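Speaker notes: what I learned collecting demos for Radu
27 May 2020 – by the Weteo team
14 shares | 3 comments

Opening
Say hi, thank the hosts, skip the bio. I want to talk about the dull half of robot learning – the part where you sit there and make the examples.
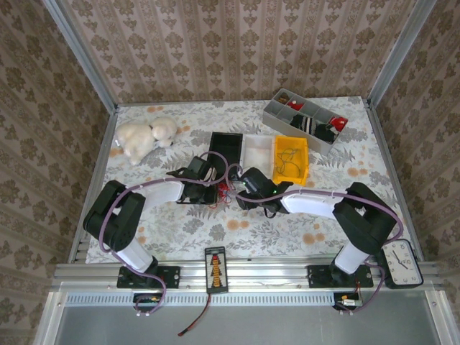

Radu is our sorting project, and it learns by copying what we show it. We have 3,517 demos so far. People always ask why wires, and my answer is that they're awful! A box stays a box, but those red and blue wires under the left gripper can take any shape they like, so every demo starts from something new. (Pause for the cable people to groan.)

Slide 2: keep it messy
Talk about our first set, 273 demos on a bare table. The model got lost the minute we added clutter. So now we leave plenty in – the plush lambs, the clock, the organizer with the striped thing in it. Red wire in the white tray, dark wire in the yellow bin, black cables still out on the cloth.
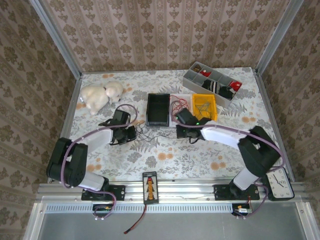 Slide 3: throwing demos away
We cut 691 in January, mostly my own. I rush after lunch. Show the bad clip, then take questions.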